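Call for Participants: Table Layout and Sorting Study

The Lerkell Center at Branalham invites adults to take part in a study of how people arrange everyday items on a shared work surface. Participants will sort household goods into sections marked off with tape, first alone and then with a partner. Each person attends 4 sessions, held on Sunday afternoons in the Lasier Room.

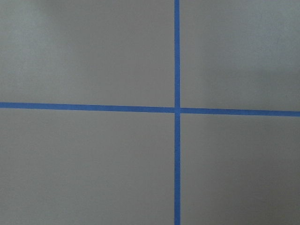
Applicants must be 18 or older and able to stand at a table for 57 minutes, the length of one session. No prior experience is required. Persons who took part in the Sampaio packing study are not eligible.

Participants receive a single payment after the final session. Parking is available at the east entrance.

To apply, request a form from the front desk or write to the Lerkell Center, Room 2000, Branalham. Applications close at the end of September.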